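My neighbor has started seeing a healer in Mimstead, and last week she talked me into coming along. The man charges 30 dollars, burns something that smells like old tea, and says his grandmother began the practice in 1968. I have no way to check that and neither does he, as far as I can tell. 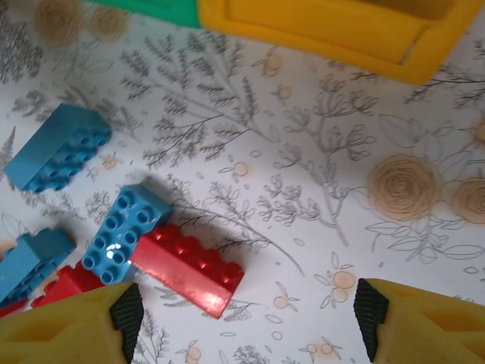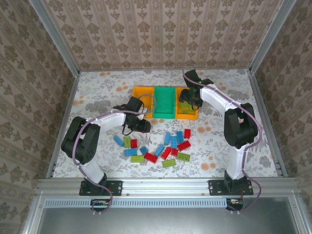

Keegan Tipoki wrote to me after my last post on this and said I was being unfair, that his back had hurt for ten years and quit hurting after two visits, and what did I have to say to that? Well, I'm glad about the back. But backs get better. Mine did in August, and all I did was complain.

What bothers me is how the failures vanish. The healer told us he had helped around 100 people. I asked about the ones he hadn't helped, and he said they came with closed hearts — a handy answer, and one my old dentist never got to use.

He was kind, I'll give him that. He listened to my neighbor longer than any doctor has. She has booked again for next month. I'm driving, apparently.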